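We use cookies to keep you signed in and to count visits. By continuing you accept our cookie policy. Accept | Manage settings

Best way to get old wax off a bathroom floor?

Moved into a place in January and the bathroom floor has a dull yellow film on it, worst around the toilet and along the wall. The previous owner told me she waxed it every spring. I tried dish soap and hot water twice and it just smeared. The room is small, so I don't want to rent a machine. What should I use, and will it hurt the floor? I don't know what the floor is made of.
Nhi Thái

Find out what the floor is first. If it's stone, don't put vinegar or anything acid on it. If it's vinyl or glazed tile, a regular floor stripper from the hardware store is fine. Mix it the way the label says, do a patch behind the door, wait ten minutes and wipe. If the rag comes up yellow and the patch isn't cloudy the next day, do the rest. Work in strips and start at the far wall. Rinse twice with plain water. Old stripper left in the corners will make the new finish peel.

I paid $18 for a bottle and used less than half of it. A guy quoted me $125 for the same job. Open the window and wear gloves. Don't mix it with bleach or ammonia.
Jhun Padilla

ammonia and water always worked for my mother, she did it every year

Purificación Collado

Agree with Jhun on the patch test. Two things to add. Use a plastic scraper on the thick spots by the wall, never a metal one. And check the caulk around the tub before you start, since stripper gets under loose caulk and lifts it. I had to redo all of mine. Let everything dry overnight before you put any new finish down. I left mine bare and I just mop it now, and it looks okay.
Toàn Khúc
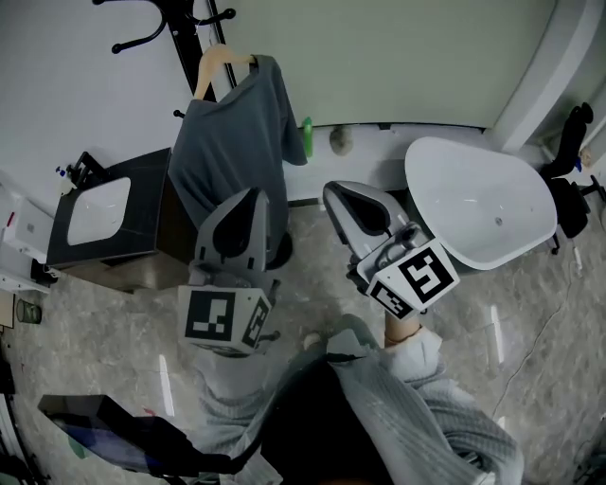 Bathroom floor, seen from above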